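Gerardo Marquez has folded other people's washing for most of his working life. He started in the linen room of a hotel in Nernside and now teaches short classes on laundry and home storage at Calimlim, where the tables are low and the chairs are plain. I met him there in July, before the first class came in.

His first piece of advice is to stop putting cloths away in drawers. "A drawer is where tea towels go to be forgotten," he says. "You push them to the back and then you buy more." He keeps his own in open baskets, one for the kitchen and one for the bathroom, and he likes plastic ones with holes in the sides. "They let the air through, and you can rinse them in the bath."

At the hotel he looked after the linen for 70 rooms. Everything was folded to the same width so that it would fit the same shelf. He doesn't ask that of people at home. "If it goes in the basket and comes out again, that's fine. I have cloths I fold and cloths I just drop in. The floor cloths I never fold."

He does have views on tables. A bed is too soft to fold on, he says, and a kitchen worktop is usually too high if you want to sit down. He prefers a bare wooden table with rounded corners – he has caught his hip on enough square ones – and he puts the basket towards the far side so that there is space in front for the work.

I asked how much a household needs. Marquez thinks two sets of towels each will do, with a few old cloths for spills. His sister in Stornevon has far more than that and they have agreed not to discuss it.

He washes greys and darks together, dries them indoors over a rail, and sorts them the same evening. "Leave it until morning and you'll leave it all week," he says. "Put the basket on the table before you sit down, then you've already started." 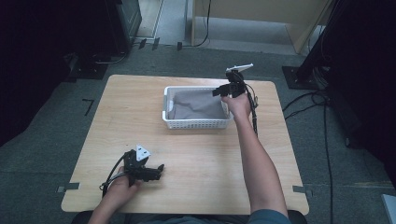
For anyone with very little space, he suggests one basket, kept on top of the washing machine and emptied completely every couple of weeks. Whatever is still at the bottom by then can be cut up for dusters.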